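Jan 19, 2022

Glue bench, starch paste trials, continued from the last book.

Picked up where I stopped before the break. The question is still the same one: why the wheat paste for the Botha ledgers goes thin after two days in the jar when the same recipe held for a week last May. The ledgers need new spine linings and I don't want to start on them until the paste behaves.

Recipe as before. One part wheat starch to five parts deionized water by volume, soaked for an hour, then cooked in the double boiler with constant stirring. It turned translucent and started to pull at the spoon at the usual point. I kept it going after that and then let it cool with a circle of polyester film pressed on the surface so it wouldn't skin over.

Made two batches. Batch A is the old starch, the end of the Lenska bag. Batch B is the new starch from Waltov. Same pot, same spoon, washed between. A came out stiffer. B was smoother going through the sieve but felt slack under the brush even before thinning. I strained both twice through the horsehair sieve and put them in clean jars, lids boiled first. Jars are on the second shelf of the small fridge, marked A and B on the lid and again on the side because lids get swapped.

Test strips: kozo paper onto scraps of the same cotton we're using for the linings. Pasted out, laid down, brushed through a sheet of nonwoven, then under blotter and a light board. Left to dry overnight. Peeled by hand the next morning from one corner.

A strips: fibers tore before the joint let go, all of them. Good.
B strips: let go clean at the corners, held in the middle. It looks as though the edges dried too fast or the paste was too wet to begin with. Could be both.

Repeated B with less water. Four parts instead of five. Better at the edges but lumpy, and it dragged the kozo when I brushed it out. I wouldn't put that on a real spine.

Then tried a longer soak. Left the starch in the water overnight and poured off the top water in the morning, replaced with fresh. Cooked the same. This was the best of the B batches by a good way. It brushed out evenly and the corners held on every strip except one, and that one I had probably touched while it was damp.

So it may be the soak and have little to do with the brand. The old bag had been open a long time and I have no way to check what it was like when new. Waltov's sheet only says to store it dry.

Other things on the bench:

Ledger 3899 has red rot on both boards and down the joint. Vacuumed through a screen and wrapped it. It should get consolidant before anyone handles the spine. I'd like to see how the Clellesico sample does on a scrap of similar calf first, as the last one we used darkened the leather more than I liked. Scrap is cut and in the envelope with the ledger's slip.

Sewing on the two smaller volumes is sound. Only the first and last gatherings are loose. Can be tacked back without pulling the whole text block. Cords are tired at the front joint on one of them but not broken.

The good bone folder is chipped at the tip. Sanded it down with fine paper and polished it on a scrap of leather. Usable, but keep it off Japanese tissue until it's been checked again.

Blotters are low. The thick ones in the flat drawer are nearly all cockled and should be kept for pressing only.
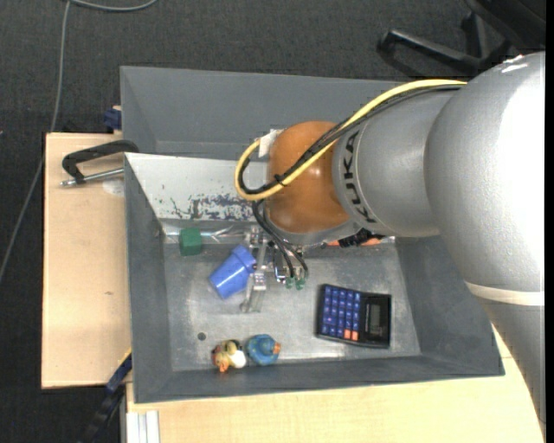
Khanyisile Tshabalala read the above and wrote that the fridge is the more likely culprit. She had the same thinning in her own paste when it was kept too cold, and it wept water at the sides of the jar before it went slack. She would keep one jar in the fridge and one in the cool cupboard, from the same cooking, and compare them on day two. She also thinks the one failed corner should be counted as a failure, touched or not.

Fair on both points. Corner is now down as a fail.

Will cook one pot of B with the overnight soak and split it. Small jars, filled to the neck. Strips from each jar on day one, two and four, same kozo, same cotton, same board. Zdeňka Šimko wants a spoonful of whatever is left for her box labels, so cook a bit extra.

Before next cooking: check the seal on the fridge door, put a thermometer on the second shelf, wash the sieve properly. There was old paste dried in the rim.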